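Tiltunent Two-Arm Table Station: what to order and what to budget

Product group: Stationary two-arm systems
Sold by: Ladefoged, equipment for research and training rooms
Page updated: 06/03/2019

The Tiltunent is a station with two arms for handling of everyday objects on a table. It is sold to laboratories, technical schools and small development teams who want to start with real handling work without building all from the beginning. On this page we try to explain what is included, what is not included, and which costs our customers usually forget when they write the first budget.

What is included in the basic package

Two arms with wrists and two-finger grippers
Body and base for mounting of the arms
Control cabinet with power supply
Cable set for both arms, with one spare wrist cable
Two days of start-up help at your place
Printed manual in English

What is not included

Table. You can use your own, or order the Omo table from us.
Computer for recording and storage
Objects for handling
Transport from our warehouse to your door
Fence or floor marking, if your local rules ask for it

Please read the second list carefully before you ask for the price. Many customers compare our offer with another offer where the table is inside, and then the two numbers do not say the same thing.

About the table

The top should be plain, light in color and not shiny. A tabletop made of two boards is fully acceptable, but the boards must meet at the same height, so please check with a straight ruler. Scuffs on the surface are no problem for the work, and we do not recommend to buy a new top only for this. Our customer Brynhildur Eskildsen bought a glossy white top for the first station in Palness and changed it after one month, and this was money she had planned for spare fingers.

Leave free space on the side for a person to sit. In the drawings we receive, the station is often pushed into a corner, and then the operator has nowhere to put the chair.
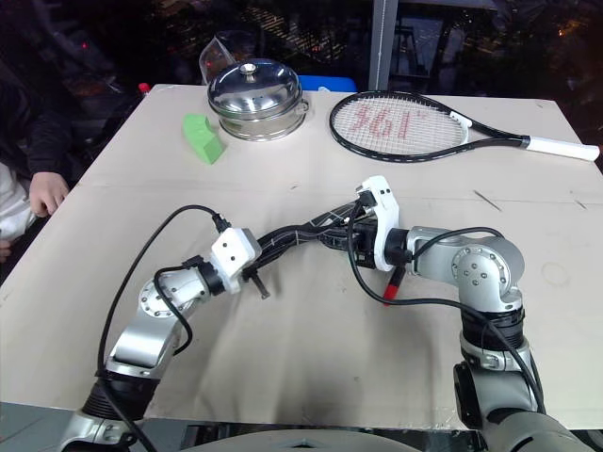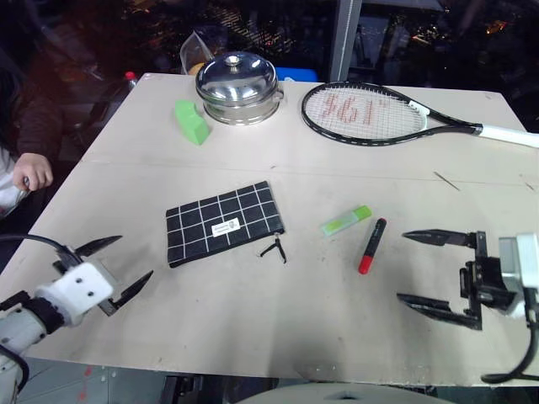
Kitchen, sport and desk objects on one table, with both arms working from the near side.

Budget for objects

We suggest a separate line in the budget for the objects. It is a small line, but it comes back every year. Begin with a set of 40 different objects from ordinary shops. Take hard and soft, shiny and matt, long and short. A metal pot with a lid is a good purchase, and also pouches with zipper, pens and markers with caps, blocks of foam, and something long with a handle. Buy two of everything that is soft, it wears out first. It is not necessary to buy special test objects in the first year.

Budget for wear parts

Gripper fingers are sold in pairs. Plan for 4 pairs in the first year if the station is used daily, and half of this if it is used for teaching only. Wrist cables should be looked at every month. They go in open loops over the joints so they can move freely, and they must not be tied tight to the arm. A cable that was tied tight is not covered by the guarantee.

Prices without tax

Wrist cable, one piece: 487 euro
Omo table, light top, adjustable legs: 830 euro
Gripper fingers, pair: on request
Basic package: by written offer only

The offer is valid until the end of the month when it was sent. Prices for wear parts are fixed until December.

Delivery and planning

When the order is confirmed, Oluf Fogh from our planning desk will send you a form about the room. Please fill in the width of all doors on the way, also the elevator. The control cabinet is the largest box and it can not be divided. If the floor is raised or has heating pipes, write it in the form, because we must then choose another base plate.

We need one contact person on your side who can be present both start-up days. It should be the same person who will later take care of the station. If you send a purchasing officer the first day and an engineer the second, we must explain everything two times and the time is not enough.

Used stations

Sometimes we take back a station and sell it again after service. Used stations have new fingers and new cables, but the covers can have scratches. Ask Grethe Bergmann if there is one available. She keeps a waiting list and answers in the order the questions arrive.

For a written offer, please state the country of delivery, if you need the table, and the number of finger pairs.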